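Ticket 2287
Subject: Pipette stand, bench 11, rocks when a pipette is hung or lifted
Opened by: Yu-ting Tu
Assigned to: Kwan-ho Wei
Site: Gritcombe teaching lab
Opened: Jan 24, 2022
Status: Waiting on parts

Problem as reported
The stand at bench 11 rocks front to back when I hang the single-channel pipette or take it off. It does it with the bar bare too if you push on one end. We have a class of first-years coming in and they are not gentle with it. I moved the stand to another spot on the bench and it made no difference. Stand was bought through Skuketti in June with the rest of the bench set. Pictures attached. 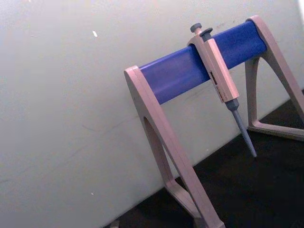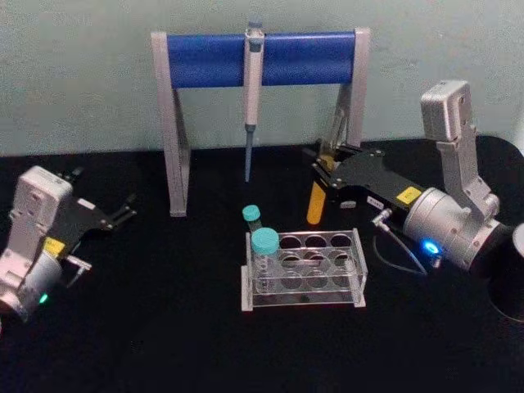 Bench 11 stand. First picture: end supports and blue crossbar. Second picture: stand at the back of the table with the pipette hung on the bar, tube rack in front.

Kwan-ho Wei
Thanks. Before I come over, can you check two things:
1. Take the pipette off. Lay a 300 mm steel rule under the feet at each end and see if light shows under any of them.
2. Hold one end support and try to turn the crossbar by hand.

Yu-ting Tu
Feet are flat at both ends. The bar turns a little at the left end and not at the right.

Kwan-ho Wei
Then it's the cap at the left end. The bar should be pushed all the way into the cap on both supports. Stand it on the bench, hold both supports upright and press them toward each other until they stop. Don't tap it with anything, the plastic will crack.

Yu-ting Tu
Done. Better, still moves. I measured between the supports at the base and got 297 mm. The sheet that came with it says 300.

Kwan-ho Wei
Came by after lunch. The left support leans in slightly when the bar is seated. Swapped the bar end for end and the play stayed on the left, so the bar is fine and the support is worn or was molded loose. Put one turn of tape on the bar end as a stopgap. It holds the pipette without rocking now.

Ordered one end support from Maritz. Color may not match.

Tube rack can stay where it is. Please keep the stand toward the back of the table until the part is in, and hang only one pipette on it, in the middle of the bar.

Yu-ting Tu
OK. Told Su's group as well, they have the bench after us. Leave the ticket open please.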